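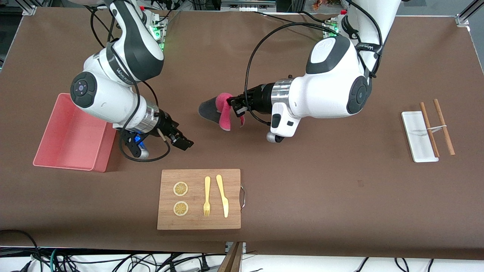
Ticket 49: Irrigation controller, back nine, Favthorpe Golf Course

Status: Open – awaiting part

Reported by: Zhenhua Fan, Grounds Office

Issue: The sprinklers at holes 12 through 14 do not start on the overnight schedule. All other zones run as programmed.

Log
6:30 a.m. Manual start attempted from the Kilitz controller. Zones 12 and 13 responded. Zone 14 did not.
7:15 a.m. Schedule reviewed. The start time for the three zones had been cleared during the February update and has been re-entered.
8:40 a.m. Valve box at hole 14 opened. The solenoid gave no reading and must be replaced. A Skemby unit has been ordered.

Interim action: Grounds staff are to water the 14th green by hand for 30 minutes each morning. Carts remain restricted to the path on that hole – please advise players at check-in.

Favthorpe Golf Course | Contact the Grounds Office | Back to top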